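Stutau is a two-armed tidying unit for rooms that families use: family lets, playrooms, waiting areas with a toy corner. It picks up soft things. Blankets, cushions, small clothes, the odd sock. We at Plalta have been building it for people who clean and reset such rooms for a living, and this page is mostly about what it does to their day, because that's the part we get asked about and the part we enjoy talking about most!

The longest run so far has been with Lozano, who look after family flats in Vinham. They have four people on the changeover crew, and between them they've put Stutau through 308 room resets. A lot of what follows comes from their notes, including the grumbles.

Soft things sound easy until you try to pick one up with a machine. A mug has a shape and keeps it. A blanket has a new shape every time you touch it, and a cushion squashes just when you'd like it to push back. So each arm looks closely at what it's about to take hold of, from right down by the fingers, and goes in slowly with the gripper open.

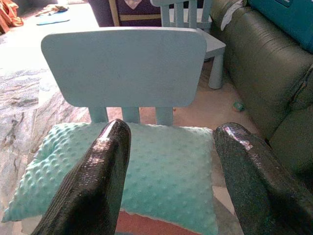 ## What it does in a room

The crew member opens up, checks for anything that needs a human straight away (nappies, spills, something broken) and starts the unit from the doorway. Stutau then works from the seats outwards: sofas, armchairs, children's chairs, then the floor. Things it recognises go where the crew have told it they go. Things it doesn't recognise go in one pile, and it leaves the pile alone after that.

A typical living room takes it around 20 minutes. A quick person beats that easily, and we've never said otherwise. What's changed at Lozano is what the quick person is doing in the meantime. Bathrooms and kitchens used to be left until the living room was clear, which meant the fiddliest jobs were done last, with the next family possibly already in the car park. Now they go first.

It's also taken a good deal of bending out of the shift. Clearing a floor and a set of low chairs is a job done folded in half, several times a day, and the crew had simply got used to it. When we first visited we'd prepared a whole talk about scheduling and all anyone wanted to discuss was knees.

## Picking up and folding

Every pick starts with a pinch. The fingers close on a fold, lift a little, and wait a moment to see how the rest of the cloth behaves before the arm commits to carrying it. Thin cotton is simple. Thick plush is much more interesting (we've spent months on plush, and happily), as the pile hides where one layer stops and the next begins. If the fingers have caught two layers the arm lets go and tries again from another side.

Folding comes after, on a seat or table, with both arms. It does halves and quarters. It doesn't do fitted sheets and we'd be suspicious of any machine that claimed to.
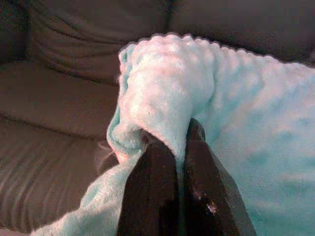
Yaneth Giraldo would like it on record that the first fortnight was harder than the old way. She found herself hovering, tidying ahead of the arms and then having nothing to show for it at the end of the room, and it was only when the crew agreed to leave the living room entirely to Stutau that she started getting her time back. She also says she'd been the only one who knew how each flat was meant to look, and that having to teach it to the unit got it out of her head and onto a list the others could use.

We've since put that into the way we set the unit up. The first visit now includes a walk round with the whole crew, and the "where things live" list gets written together, in their words. You can edit it from a phone. Lozano's list has a line that just reads "rabbit goes on pillow, facing door", and Stutau does its best.

## Setting up a room

- Keep a clear path from the door wide enough for a pushchair. If a pushchair fits, Stutau fits.
- Choose one flat spot for folding. A low table is good, a sofa seat is fine.
- Use open baskets. Lids slow it down badly, and drawers are a job for people at the moment.
- Pull curtains across if low sun comes straight in. It copes with bright floors, but picks are quicker in even light.
- Small hard toys should be swept up before or after. It can lift some of them and it isn't good at it yet.
- Anyone can stop the unit by pressing the bar on the base, or by saying "stop" in an ordinary voice.

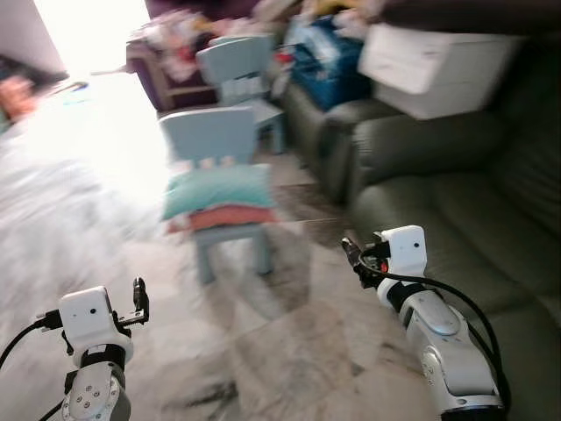

Stacking is the feature we nearly left out, and it's become the one crews ask to see first. The idea is that folded things can wait on any seat until somebody decides where they belong, so the arms aren't forever crossing the room with one cloth at a time. A child's chair does nicely for this, with the teal-green piece sitting on the coral-orange one and the whole lot ready to be carried off in one go. Duván Ospina has taken to setting out a chair for it at the start of every flat, and on his shifts the cupboards get filled in a single trip. We've added his trick to the standard routine under the name "waiting seat". You can switch it off.

## How shifts have changed

Lozano still send the same number of people. We were asked about this at nearly every demonstration through August, quite rightly, so it's worth saying plainly. The hours that came off living rooms went into things that had been slipping: washing cushion covers properly, checking toys for loose parts, descaling kettles. The crew also asked for, and got, a proper lunch break at one o'clock.

There's one new job, which is looking after the unit. It means wiping the fingers, checking the cables near the wrists for rubbing, and going through the unrecognised pile to tell Stutau what things were. The crew take turns. Some of them love it and one has asked to be left out of the rota, and that works too.

## In the box

- Stutau unit with both arms fitted
- Charging dock and mains lead
- 4 spare finger pads
- Wiping cloths and a soft brush for lint
- Printed room list cards, for crews who'd rather not use a phone

Trials begin with a visit to one of your rooms in the state it's usually left in. Please don't tidy up for us.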